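Rapport intermédiaire — dispositif d'accompagnement des élèves allophones, réseau Meléndez
Période couverte : de septembre à janvier
Rédaction : Guadalupe Tapia, coordination pédagogique
Destinataire : Fondation Titberg, service du suivi des subventions

## 1. Objet et périmètre

Le présent rapport rend compte de l'exécution de la convention de financement sur les cinq premiers mois de l'année scolaire. Il porte sur les trois volets prévus à l'annexe technique : positionnement linguistique à l'entrée, enseignement du français langue seconde (FLS) adossé aux disciplines, formation des enseignants non spécialistes. Le volet « relations avec les familles », financé sur fonds propres, n'est mentionné que lorsqu'il a une incidence sur les trois autres.

Le périmètre reste de 6 établissements, quatre collèges et deux lycées professionnels. Le collège Zotier, entré dans le dispositif avec un mois de retard, est désormais traité comme les autres dans les tableaux de suivi. Ses données d'octobre sont partielles et ont été exclues des comparaisons.

## 2. Positionnement à l'entrée

Le protocole comporte trois épreuves : compréhension orale, lecture-écriture en français, et une épreuve de mathématiques proposée dans la langue de scolarisation antérieure lorsque le réseau en dispose. Les consignes sont lues par l'enseignant de FLS, en présence d'un second adulte pour l'épreuve orale.

À la fin de janvier, 44 élèves ont été positionnés selon le protocole complet. Les élèves arrivés après les vacances de décembre sont inclus dans ce total. La répartition par niveau est la suivante :

| Niveau à l'entrée | Élèves |
|---|---|
| Débutant, peu ou pas scolarisé antérieurement | 7 |
| Débutant, scolarisé antérieurement | 19 |
| A1 acquis | 12 |
| A2 et au-delà | 6 |
| **Total** | **44** |

Les élèves du premier groupe demandent un apprentissage de l'entrée dans l'écrit que l'annexe technique ne distinguait pas du FLS ordinaire. Nous les avons regroupés sur deux sites, avec un créneau quotidien séparé. Le transport entre établissements est pris en charge par le réseau et n'est pas imputé à la subvention.

Deux difficultés de passation ont été relevées. L'épreuve de mathématiques en tigrinya comportait une erreur de numérotation au deuxième exercice ; la version corrigée est en service depuis novembre et les copies antérieures ont été relues manuellement. Par ailleurs, la durée de l'épreuve orale varie sensiblement d'un examinateur à l'autre. Une grille de minutage a été ajoutée au livret, sans modification des critères de notation, afin de préserver la comparabilité avec l'année précédente.
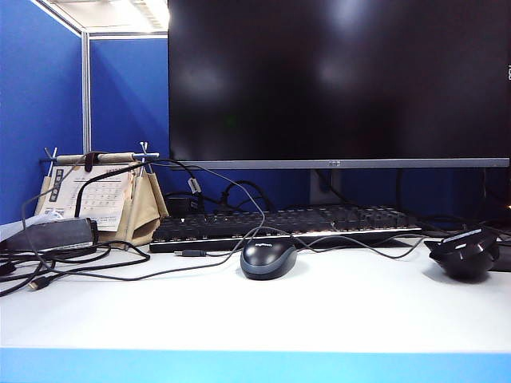 Le délai entre l'inscription administrative et la passation constitue l'indicateur 1.2 de la convention. L'objectif fixé est de dix jours ouvrés. Il est tenu dans les deux lycées professionnels et dans deux des quatre collèges. Dans les deux autres, le dépassement provient de la transmission tardive des dossiers par le secrétariat d'accueil, qui les adressait par lots mensuels. Un envoi au fil de l'eau est appliqué depuis la mi-janvier. L'effet sur l'indicateur ne pourra être mesuré qu'au prochain relevé.

## 3. Enseignement du FLS adossé aux disciplines

### 3.1 Volume horaire

Le cumul des heures d'enseignement effectivement dispensées s'élève à 1277 heures-groupe, toutes modalités confondues. Le décompte repose sur les feuilles d'émargement des enseignants, rapprochées des emplois du temps. Les heures annulées et non rattrapées n'y figurent pas ; les heures rattrapées y figurent à la date du rattrapage.

Les annulations se concentrent sur deux périodes : la semaine des conseils de classe du premier trimestre et les stages en entreprise des lycées professionnels. Pour ces derniers, le calendrier était connu dès la rentrée et aurait dû être intégré à la programmation initiale. Il l'est pour le second semestre.

### 3.2 Modalités

Deux modalités coexistent. La première, dite « retirée », consiste à sortir les élèves de leur classe de rattachement pour un enseignement en petit groupe. La seconde, dite « conjointe », place l'enseignant de FLS dans le cours disciplinaire, aux côtés du professeur en titre. La convention prévoyait une bascule progressive de la première vers la seconde au cours du premier semestre.

Cette bascule est réalisée en sciences et en histoire-géographie. Elle ne l'est pas en mathématiques, où les professeurs ont demandé que le travail sur le lexique des énoncés précède le cours, dans un créneau distinct. Après échange avec les équipes, cette organisation a été maintenue à titre provisoire. Nous proposons de la comparer à la modalité conjointe sur deux classes de quatrième au cours du second semestre.

En éducation physique, la participation des élèves ne pose pas de difficulté linguistique particulière et aucun moyen n'y a été affecté.

### 3.3 Supports

Les fascicules disciplinaires sont produits en interne à partir de la maquette Sonetti, adoptée l'an dernier. Chaque fascicule couvre un chapitre et comprend un lexique, une série de structures de phrases attendues à l'écrit, et deux tâches de reformulation. Sont disponibles à ce jour :

- sciences de la vie et de la Terre, niveaux cinquième et quatrième ;
- histoire-géographie, niveau cinquième, et trois chapitres de quatrième ;
- prévention-santé-environnement, première année de CAP ;
- mathématiques : géométrie plane uniquement.

La partie « structures de phrases » est la plus utilisée d'après les retours des enseignants. Les lexiques le sont moins, surtout dans les classes où les élèves disposent d'un traducteur sur tablette. Il n'est pas prévu de les supprimer — ils servent de base à l'évaluation de fin de chapitre — mais leur longueur sera réduite dans la prochaine édition.

## 4. Formation des enseignants non spécialistes

Le plan de formation comprend trois modules : reformulation des consignes, évaluation des productions écrites d'élèves allophones, lecture d'un manuel disciplinaire du point de vue de la langue. Les deux premiers ont été dispensés dans l'ensemble des établissements. Le troisième est programmé au printemps.

La participation au premier module est conforme à la cible. Elle est inférieure à la cible pour le deuxième, placé en fin d'après-midi à une date qui coïncidait avec des réunions d'orientation dans trois établissements. Une session de rattrapage a été ouverte. Les inscriptions sont en cours au moment de la rédaction et les chiffres définitifs figureront dans le rapport final.

Le questionnaire de fin de module a été revu. La version de l'an dernier portait sur la satisfaction générale et ne permettait pas de savoir si les pratiques changeaient. Les participants fournissent désormais une consigne d'évaluation issue de leur propre cours, avant et après le module. Les paires de consignes sont codées selon quatre critères : longueur, nombre de verbes d'action, présence d'un exemple, présence de termes polysémiques non expliqués. Le codage en double est terminé pour le premier module. L'accord entre codeurs est satisfaisant sur les trois premiers critères et insuffisant sur le quatrième, dont la définition doit être reprise.
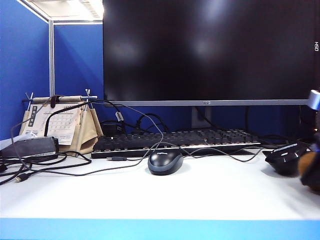
Un point reste ouvert concernant les professeurs principaux. Plusieurs d'entre eux demandent une formation courte sur la lecture des bulletins scolaires étrangers, qui relève plutôt de l'orientation que de l'enseignement. Nous n'avons pas donné suite dans le cadre de la convention. Si la Fondation considère que cette demande entre dans l'objet du financement, un demi-module pourrait être construit à coût constant, en prélevant sur la ligne « déplacements des formateurs ».

## 5. Suivi des élèves et passage en classe ordinaire

Le passage complet en classe ordinaire est décidé par l'équipe pédagogique, sur la base du positionnement intermédiaire et de l'avis des professeurs de la classe de rattachement. La première série de positionnements intermédiaires s'est tenue en janvier. Les copies sont corrigées ; les réunions de décision ne sont pas achevées dans tous les établissements. Aucun taux de passage n'est donc communiqué à ce stade.

Trois observations peuvent néanmoins être consignées. Les progrès en compréhension orale sont plus rapides que prévu pour les élèves du niveau A1. L'écrit argumentatif reste faible à tous les niveaux, y compris chez des élèves dont les résultats disciplinaires sont bons par ailleurs. Enfin, les élèves peu scolarisés antérieurement progressent en déchiffrage, mais le protocole intermédiaire, conçu pour des élèves lecteurs, rend mal compte de cette progression. Une épreuve complémentaire est en cours d'essai au collège Zotier.

## 6. Exécution budgétaire

Les dépenses de personnel suivent la prévision. La ligne « reprographie et supports » est en avance sur l'échéancier, les fascicules de sciences ayant été tirés en une seule fois pour l'année. La ligne « déplacements » est sous-consommée, les formations ayant été regroupées par bassin. La ligne « interprétariat » est consommée presque intégralement, principalement par les entretiens d'accueil.

Nous sollicitons l'accord de la Fondation pour un virement interne de la ligne « déplacements » vers la ligne « interprétariat », sans modification du montant total. Le tableau détaillé et les justificatifs sont transmis séparément par le service comptable.

## 7. Écarts et mesures correctives

| Écart constaté | Mesure | Échéance |
|---|---|---|
| Délai de positionnement dépassé dans deux collèges | Transmission des dossiers au fil de l'eau | En vigueur |
| Modalité conjointe non appliquée en mathématiques | Comparaison sur deux classes de quatrième | Mai |
| Participation insuffisante au module 2 | Session de rattrapage | Mars |
| Quatrième critère de codage peu fiable | Nouvelle définition, recodage complet | Avril |
| Protocole intermédiaire inadapté aux non-lecteurs | Épreuve complémentaire à l'essai | Juin |

## 8. Calendrier du second semestre

- Février : fin des réunions de décision, transmission des taux de passage à la Fondation.
- Mars : session de rattrapage du module 2 ; livraison des fascicules d'histoire-géographie de quatrième.
- Avril : module 3 dans les collèges, recodage des consignes.
- Mai : module 3 dans les lycées professionnels, relevé des données de la comparaison en mathématiques.
- Juin : positionnement final, puis rédaction du rapport de clôture.

Réponse attendue de la Fondation sur deux points : le virement entre lignes budgétaires (section 6) et l'éligibilité du demi-module destiné aux professeurs principaux (section 4). Une réponse avant la fin de février permettrait d'arrêter le plan de formation du printemps.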